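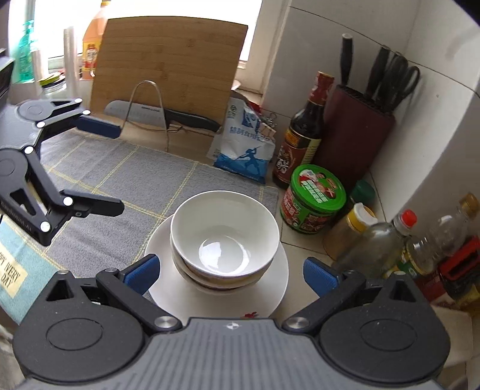 Why does a glaze craze months after the firing? The glaze shrinks more than the clay body as both cool, so it ends up in tension, and it cracks whenever that tension finally exceeds what the glass can hold.

2/ The number to look at is the coefficient of thermal expansion. You want the glaze slightly lower than the body. That puts the glaze in compression, and glass is much stronger in compression.

3/ Go too far the other way and you get shivering: slivers of glaze lifting off rims and handles. On tableware that is worse than crazing. Do not eat from it.

4/ Delayed crazing on earthenware usually has a second cause. A porous body takes up moisture from the air and from washing, and swells. The glaze does not swell with it. Whatever compression you started with is gradually used up.
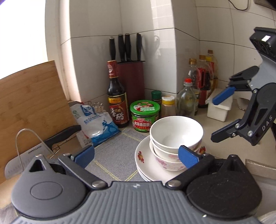 5/ Vitrified bodies take up very little water, so they mostly avoid this. A low absorption figure on a clay bag only applies at the stated cone. Underfire it and the figure means nothing.

6/ My own test is boil and freeze. Five minutes in boiling water, then straight into ice water, 5 cycles. Ink wiped over the surface afterward shows lines the eye misses.

7/ Last batch: 25 tiles, Buschmann white body, two clear glazes. The Sumetti clear crazed on every tile by cycle 2. The Baliseck clear held through all five.

8/ Fix for the first one is to swap part of the sodium feldspar for a lithium or magnesium source, or add silica in small steps. Sodium and potassium push expansion up. Silica brings it down – as long as it melts into the glass.

9/ Slower cooling hides crazing for a while. It does not change the fit. I left the Eteck kiln closed until it read 79 °F on Sunday and the Sumetti tiles still pinged on the shelf that evening.

10/ Retest with added silica goes in next. Same body, same cone, same schedule.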